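Home | About the Trust | Projects | Reports | Contact

Last updated: Sep 14, 2021

We use cookies to remember your settings. Accept / Manage

Clekcombe Parish Archive: progress report to the Manríquez Fund

Period covered: second stage of the grant. Status: a little behind, and within budget, which I gather is the preferred way round.
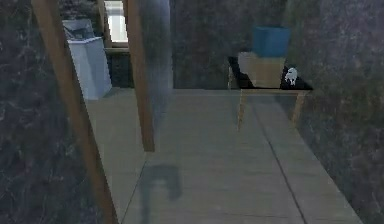
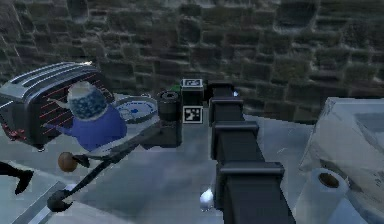
Colm Corrigan
Project Officer, Clekcombe Parish Archive

Cataloguing

We promised you 85 boxes catalogued by the end of this stage. We have done all but three. Two of those hold the minutes of the Drainage Board, whose clerk wrote in a hand resembling a seismograph, and the third was labelled "Misc." and has been living up to it. I expect all three to be finished by the end of September.

The catalogue now sits in Cotolov, as agreed. Moving the old card index across took longer than planned. Earlier keepers of the archive had filed the same farm under its owner, its field name and, in one case, its dog. We have kept the dog as a cross-reference.

Recorded memories

We have recorded 27 residents against a target of 30. People who say they have nothing to tell you generally need a second memory card. The long-running question of who moved the boundary stone at Rerkik Lane has now been answered four different ways, each with complete confidence, and all four accounts will be kept.

Transcripts are slower. Typing up one hour of speech takes over a day when the speaker's brother is correcting him from the next room.

Money

Spending is on track under every heading except acid-free folders, which have gone up in price again. I have moved a small sum across from travel -- most of our travel being on foot -- and would be grateful for your approval in writing.

Problems

The damp meter in the strongroom gave alarming readings for a fortnight before we replaced its battery. The readings are now merely disappointing. A quote for a better dehumidifier is attached.

Next stage

Finish the three boxes, record the last three residents, and open the catalogue to the public. The reading room will need longer hours for that, and I shall send you a proposed timetable with the next claim form.

Sign up to our newsletter | Privacy | Back to top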